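Top-Rope Area Walk-Through, Wikcombe Climbing Wall
11/10/2011

Areas checked: main wall, slab, auto-belay bay, bouldering floor. Last full check was in August. Items are marked OK, WATCH or FIX.

1. Top anchors, main wall. OK. All bolts tight to the wrench. Two lockers on each anchor, gates opposed. The sleeve on the gate of line 4 sticks a little but closes fully.

2. Ropes. WATCH. The blue rope on line 6 has a soft spot near one end. Cut it back and re-mark the middle, or move it to the short slab lines. Rope log is missing entries for the Kincaid ropes. Please fill in the dates they went up.
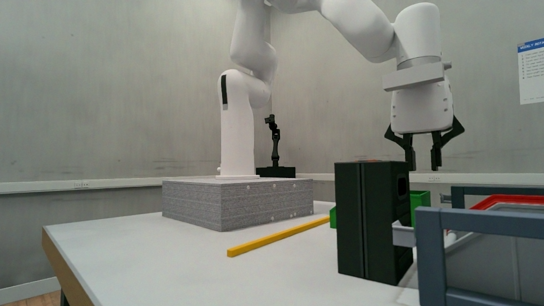
Booker Ambrose
Wall Inspector, Wikcombe and Zurcombe

3. Belay bars at ground level. OK. No movement at the floor plates. Tape on the second bar is peeling, so replace it when convenient.

4. Auto-belays. FIX. The webbing on the left unit is fuzzy for the last foot above the carabiner. Take it out of use until the webbing is changed. The right unit retracts at normal speed from the top and from halfway. Gate barrier is in place on both. The warning sign on the left one has faded and should be reprinted.

5. Holds. WATCH. I put a wrench on 115 holds and nine turned. All nine were snugged down and none had a cracked face. Most of the spinners were on the arete set, which gets the most traffic. Check that set again before the youth league night.

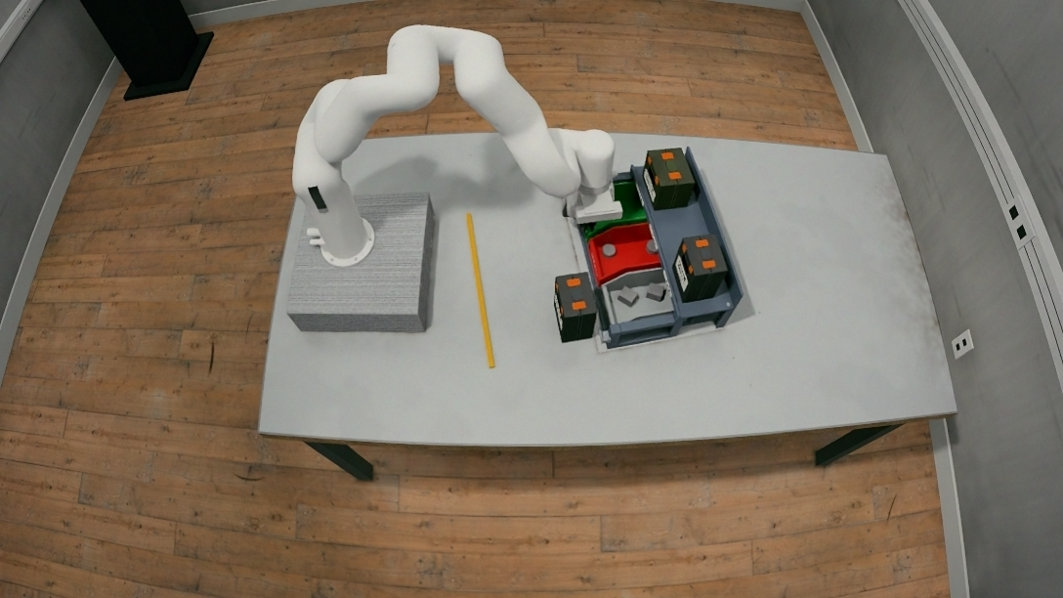
6. Volumes and large features on the slab. WATCH. The big corner volume has a gap under its lower edge wide enough for a fingertip. Back the screws out, reseat it and drive them again, then check by pulling from above as well as below. Bolt-on features should sit flat on their base all the way around, the way the round white flange sits on top of the gray pedestal. The other volumes are fine.

7. Harnesses, rental. OK with comments. We looked at 82. Two were pulled for worn tie-in points and cut up on the spot. Buckles are clean. Several size tags can't be read anymore, which slows down the front desk.

8. Helmets, rental. OK. One chin strap replaced. Keep them out of the window bay, where they get full sun all afternoon.

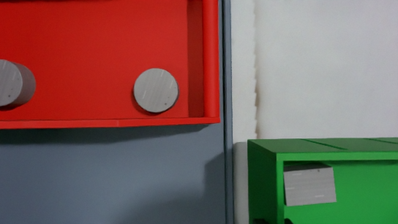 Staff should also look inside each shell when it comes back, as stickers can hide a crack. The Zurcombe wall bans stickers on rentals and I would do the same at Wikcombe.

9. Bouldering floor. FIX. The seam cover between the second and third pads has pulled loose and a foot can get into the gap. Tape is not enough. Use the hook-and-loop strip from Wumlow that was ordered for the other seams. Foam depth is even except under the cave, where it packs down by about a thumb's width.
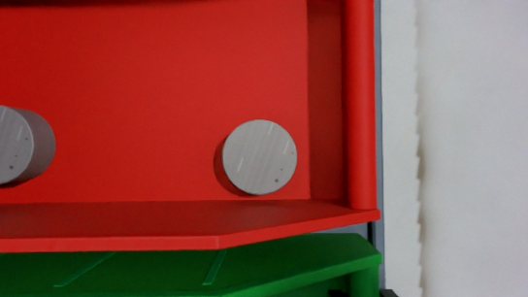 The cave can stay open if the spare pad is kept there. Problems that finish over the seam should be stripped until the cover is fixed.

10. First aid kit and rescue bag. WATCH. Kit is stocked. The rescue bag has no knife. Pulley and cord are present and in good shape. Phone list on the wall has an old number for the manager.

11. Floor staff. OK. I watched belay checks at the desk and both were done in full.

Left auto-belay and floor seam to be done first. Send me a note when they are finished and I will come back to sign the sheet.

Last updated by B. Ambrose after recheck of the arete set. No further spinners.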